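Movie posters at home – storing, flattening, hanging

Quick list this time, got three emails in February all asking the same stuff. Mostly for one-sheets and the smaller repro posters you get at conventions.

Getting the curl out
Do not iron it. Please. Unroll face up on a clean table, roll it the opposite way around a fat tube, loose, leave overnight. Then flat under a clean sheet of foam board with books on top. Two days usually does it. Old ones that have been rolled for years, give it a week. If it cracks when you unroll it, stop, that's a job for a paper restorer.

Tape marks
Old tape on the front – leave it. On the back you can warm it with a hair dryer on low and lift slow from one corner. Residue stays sticky for ages so lay a strip of acid-free tissue over it before you store it or it'll grab the next poster.

Snacks
Poster people seem to work and eat at the same table. Me too, but not at the same time. Plates go on a separate table, greasy fingers wash off you but not off uncoated paper.

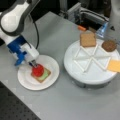 Cracker with a green layer and a round red topping, on a small white plate.

Dry hands also. Lotion is as bad as butter.

Tubes
Three inch diameter or wider. The skinny ones the theater hands out are fine for the ride home and thats it. I use the Rondik tubes, the caps stay on. Write the title on the tube AND on the cap. I have 89 posters and spent a whole Monday evening hunting for one horror sheet becuase I skipped the cap.

Frames
Measure first. "Standard" one-sheets are 27 x 40 but older ones run 27 x 41 and you will not get that last inch in. Don't trim it! Trimmed posters lose most of their resale. Acrylic over glass for anything that big, lighter and doesn't shatter if the hook gives.

Peel the protective film off the acrylic last, right before closing up. Static pulls in every hair in the house. A barely damp microfiber, wiped one direction. 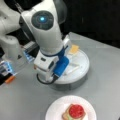
Then close the back with the tabs, don't tape the poster down to the mat on all four sides. Two paper hinges along the top. It needs to move a bit when the weather changes or you get waves.

Where to hang
Not opposite a window. Reds go first, then the yellows, and you're left with a blue movie star. Not over a radiator either. Yaowalak Phetsri wrote in to say she swaps hers every 10 weeks – stealing that.

Next up, lobby cards and those awful plastic sleeves.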